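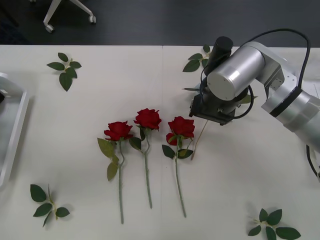
Wednesday, late

Marlene Girard rang at lunch to tell me she has given up fresh flowers altogether and I would save a fortune if I did the same. I doubt it. The vase in my hall has been empty since my aunt's birthday and has cost me nothing.

She is full of this course she has signed up for, four evenings on "bringing the garden indoors", run by a woman called Domenica Rüegg. The leaflet came through my door too. It says a home with flowers in it, real or otherwise, is a calmer home, and that 71 per cent of people agree. Which people? Asked by whom, and were they standing in a flower shop at the time? There is a small line at the bottom about a survey by Prondico, who I see also sell the vases.

I said I would go along to the first one, mostly because it was raining and Marlene was driving.

So, tonight. Two hours on a hard chair. Mrs Rüegg is pleasant enough and plainly knows how to put a bunch together, I won't take that away from her. But then she got on to meanings. Red for love, fine, everyone has that one. Yellow is jealousy, except when it is friendship, and white is innocence or else a funeral. If a colour can mean two opposite things I don't see that it means anything. I asked where it all came from and she said "the Victorians", in the way people say "scientists".

Talha Jadoon was there with his wife and asked the sensible question, how you get the dust off silk ones. Hairdryer on cold, apparently. I shall try it on the lampshades before I believe it.

Mum kept a plastic rose on the kitchen windowsill from 1981 until the house was sold. It went from red to a sort of brick pink on the side facing the glass. I never heard her say it made her calm. She liked it because the cat left it alone. I wonder now where it ended up - probably in one of the boxes Nathalie took, and she has not opened those either.

Marlene bought the starter set on the way out. I bought nothing, though I did take the biscuit.

Home by half nine. Electricity letter on the mat, they say I owe £471, and I shall be reading that meter myself in the morning before anyone gets a penny. Torch is in the drawer under the kettle. Must ring Jawad about the gutter as well, he said March and I notice he did not say which March.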